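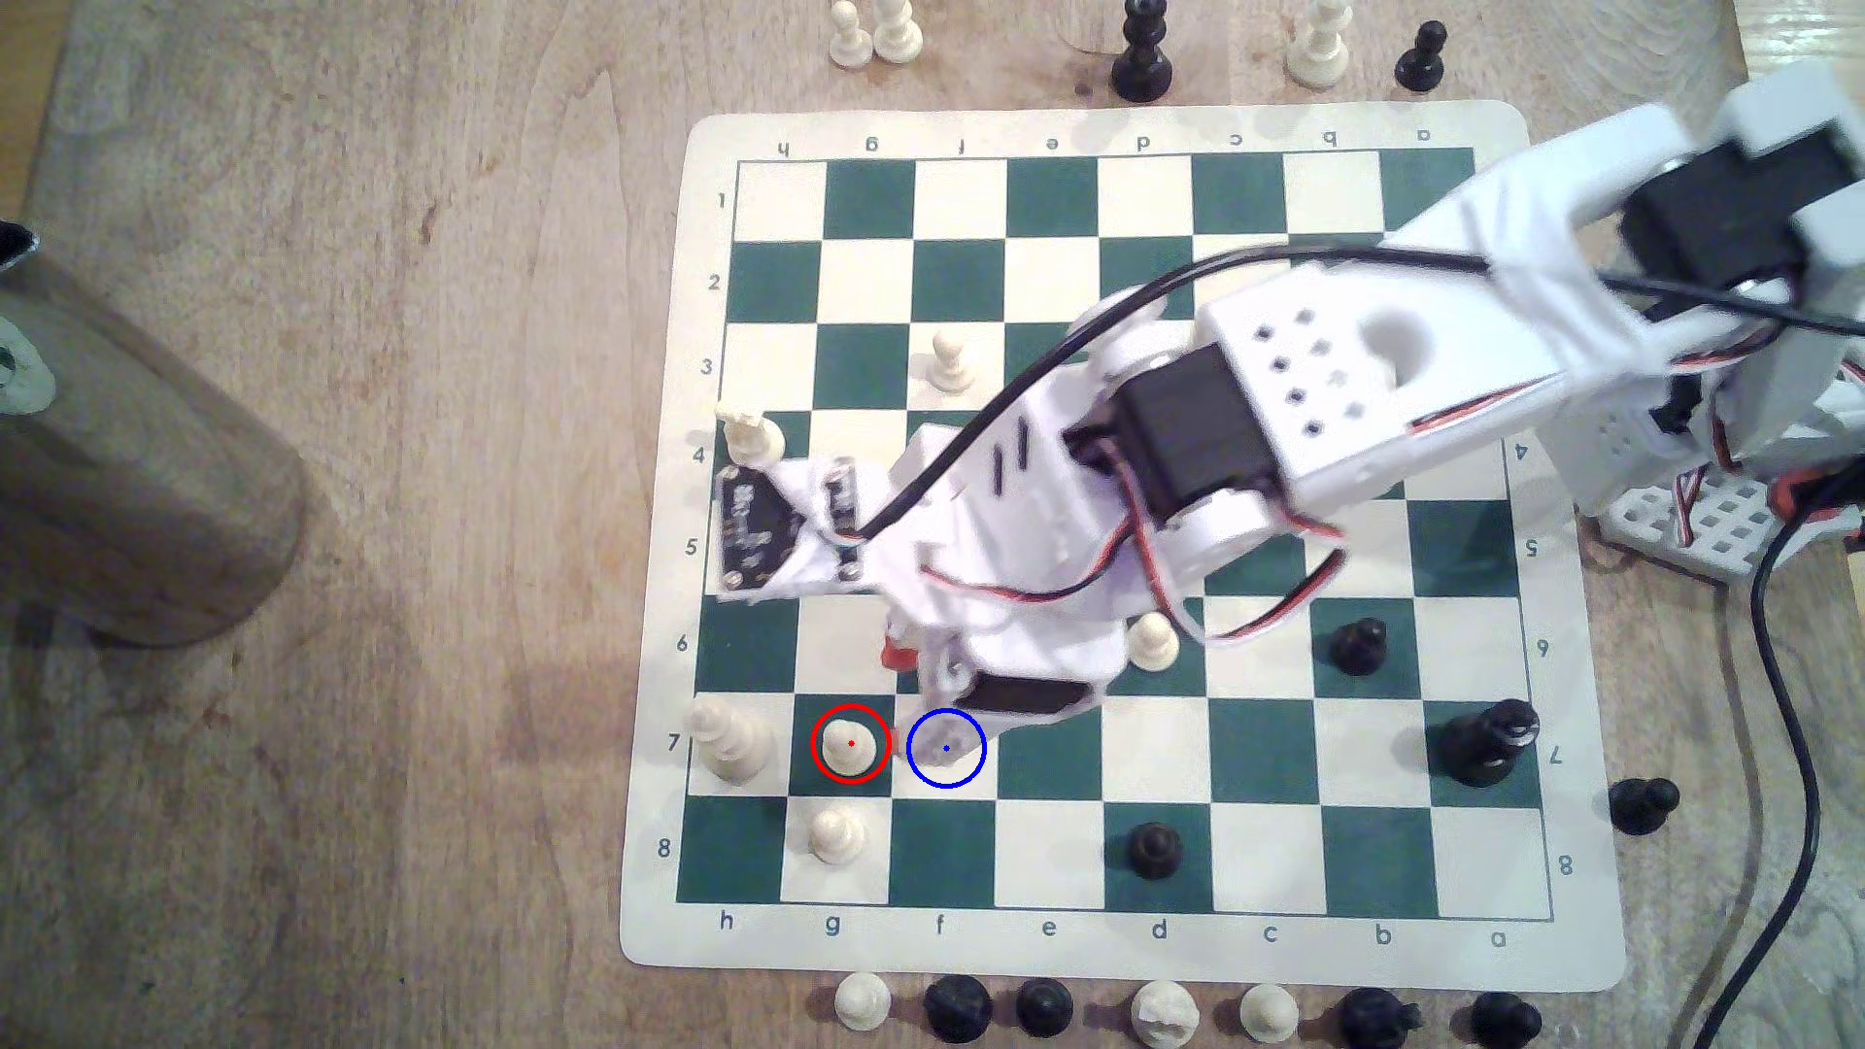
Clearing and resetting a chess table with a small arm: is this realistic yet?

Posted in Home Automation, 05/12/2021

Halima Nwankwo
I run the evening games room at the Rulham library annex. There are boards out on the tables most of the week, and at closing every piece has to go back to its starting square or into the box. It is a dull chore and it comes at the end of a long shift. A relative has offered to build me a desktop arm with printed plastic links and hobby servos, and says that picking up a pawn is the easiest thing you can ask a machine to do.

I would like to know if that is true. My boards are the roll-up vinyl kind with letters and numbers on the border. The pieces are ordinary plastic. At the end of the evening some are still on the board and the captured ones are standing along the edges of the mat or have wandered further. I don't need it to play. I need it to put things away without being watched. If the answer for chess pieces is no, I assume the answer for dishes and laundry is also no, and I can stop reading articles about it.

tomek_bench
Moving one pawn from one known square to another is solved at hobby level. Putting away a whole set unattended is a different job, and I would not promise it to anyone with an arm of that type.

Look at what the task breaks into.

Board location. A vinyl mat slides. If the arm is bolted to the table and the mat moves by half a square, every stored position is wrong by half a square. Either tape the mat down or put a camera overhead and have the software find the corners each time it starts. The second is better. Also tell the software which way the board faces. With the h-file on the left and rank 1 at the far side, a program that assumes the usual view from White's side will send the arm to the wrong place with complete confidence.

Square to square. With a fixed camera you can mark a source square and a target square in the image, one color for each, and have the controller work from those two points. A pawn on g7 going to f7 is one square sideways. The arm has to come down on the pawn, close, lift enough to clear the neighbors, shift, lower and open. The lift matters most. A pawn clears a pawn easily, but a king or queen standing on h7 right beside it is a lot taller than the thing you are carrying.

Reach. An arm mounted off one corner has to stretch diagonally to get to the far side of the board. At full extension the links flex and the backlash in each joint adds up at the tip. On mine, the near squares were fine and the far ones were poor. I ran 1000 single moves over a couple of weeks in July and logged the misses. Nearly all of them were on the three files furthest from the base.

Cables. Servo wires run along the links and they will hang over the pieces. Mine knocked down more pieces than the gripper did. Leave enough slack for the full range of motion, tie it in at every link, and check the low postures, where the loops drop toward the board.

Off-board pieces. I would give up here. Pieces on the board stand near the center of a square. Captured pieces stand wherever the player put them, often close together, and on a wooden table with strong grain and knots my detector found pieces that did not exist. Two pawns side by side are hard if your gripper needs room on both sides to open. A rack with fixed holes gets rid of the problem, but then the players are doing the tidying.

For your purpose: supervised demo, yes. Unattended closing chore, no.

Fuvel
just buy a board with magnets under it, they move the pieces by themselves. no arm needed. no idea what they cost now

okeke_controls
Agree with most of tomek_bench's post. Two additions and one disagreement.

First, servo heat. Small servos holding an outstretched arm against gravity draw current the whole time. Have the arm fold back to a rest posture between moves. My supply sagged after 19 moves in a row until I added that, and the symptom looked like a vision error — the arm simply arrived low.

Second, recognition. A queen, a king and a bishop seen from directly overhead are close to the same circle. Angle the camera, or track the game from the start so that the software already knows what is on each square. You can't do that for boards that members of the public have been using all evening. A chipped or broken piece will also confuse a classifier trained on intact ones, and library sets always have a few.

Where I disagree is the comparison with dishes and laundry. Chess pieces are rigid, they stand up, and the printed grid gives you a coordinate system for free. Laundry has none of that, so failing at one tells you little about the other. The chore closest to yours is sorting small parts into bins, and shops do that well, with a stiffer arm and a tray that presents each part the same way up. I maintain a cell at work, in-house name Zirnura, that places 500 fittings between stops. It can't cope with a fitting lying outside the tray.

If your relative wants a project, let them build it and set one goal: everything on the board goes to its starting square, and everything off the board is left for you. Run it with someone in the room.

Halima Nwankwo
Thank you, this is clearer than what I had read. I have asked for the version that handles the board only. We will tape one mat down on the table nearest the desk and I will keep doing the others by hand. Is 5 volts from a phone charger enough for the servos?

tomek_bench
No. Use a separate supply sized for the stall current of all the servos together, and join the grounds.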